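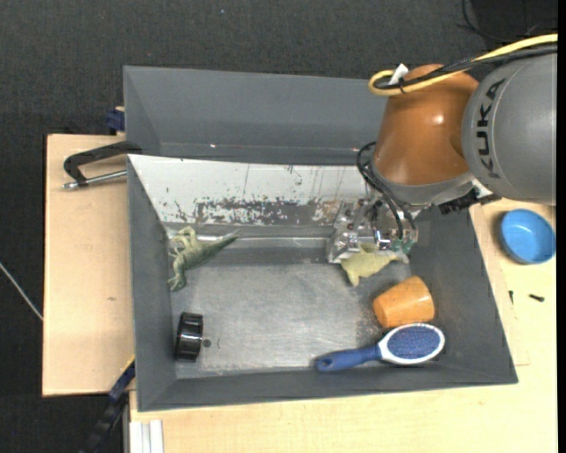
A robot arm reaches into a gray bin. The sloping white panel inside the bin is badly chipped.

Why Did the Robot Stop?

Robots that pick things up can run for hours without a rest. One day in April, a robot arm at the Wusari lab in Hikthorpe stopped halfway down into its bin and would not move. A red message came up on the computer screen. It said the arm had pushed too hard.

What was the arm doing?

Its job was to pick up one object at a time. It had things of many shapes to practice on, such as a toy dinosaur, a cup and a hairbrush. It had made 200 picks that morning. On the next one it went for a toy close to the wall of the bin, and the gripper hit the wall.

What is a gripper?

A gripper is the robot's hand. This one is made of metal and see-through plates, with bolts. Metal is hard, so when it scrapes against something, it can leave a mark. Look at the white panel and you will see patches where the surface has come off.

How did the robot know to stop?

You can feel it when you bump your elbow. A robot has no skin, but many arms have sensors in their joints. The sensors measure how hard the arm is pushing. If the number gets too high, the arm shuts itself down. This is called a protective stop. It helps keep the arm from breaking itself, or hurting a person.

What had gone wrong?

The computer had the wrong position for the bin. The bin had been bumped, and it had slid 29 millimeters. That is a little longer than a paper clip is wide, and shorter than your thumb. The arm went to the place where there used to be space.

How was it fixed?

First, the workers switched the arm off. You must never reach into a robot's bin while the arm can still move. Then they measured where the bin was and typed in the new numbers. The job took 43 minutes.

Words to know
Gripper: the part of a robot that holds things
Sensor: a part that measures something
Protective stop: when a robot shuts down to prevent harm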